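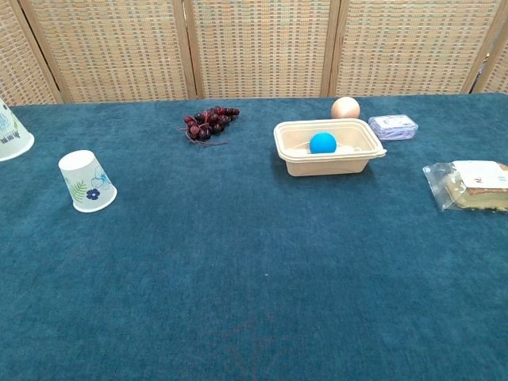
Brornby Four-Post Room Divider – review after one summer

I bought the Brornby in early summer to split a long living room into a sitting area and a place to work. Cekora had it at 494 with delivery included. Suksawat makes a similar screen for less, but it only comes in white and the feet looked thin to me.

Assembly took me most of an evening. The panels arrive finished and you only fit the hinges and the feet. There are 11 hinge screws in the bag and the instructions show 12. I emailed Cekora and Esko Keskinen in their parts department sent a full set five days later. The replacement screws were slightly longer than the first ones, so drill the pilot holes deeper if you end up with those.

The weave is tight and blocks a direct view, though you can tell when a lamp is on behind it. It does very little for sound. If you take calls in the same room as a TV, buy something with felt in it. The Nerkodau acoustic screen is the one I had before, and it was better for noise and much worse to look at.

Stability is fair. Opened flat it wants to tip, and the manual says to keep each hinge at an angle. I have mine in a shallow zigzag and it has stayed up with a dog in the house. The feet are plain wood and they slide on a bare floor – stick-on felt makes that worse, rubber pads fixed it.

Dust is the main chore. It settles in the weave and a cloth only pushes it further in. A vacuum with the soft brush on low works, once every couple of weeks. One strand has lifted near the bottom of an end panel and I glued it back down.

Cekora gives a warranty of up to 5 years on the posts and hinges. The weave is covered for one year only, so check it over when you unpack.

Four out of five. I would buy it again at the same price.

Posted 21st September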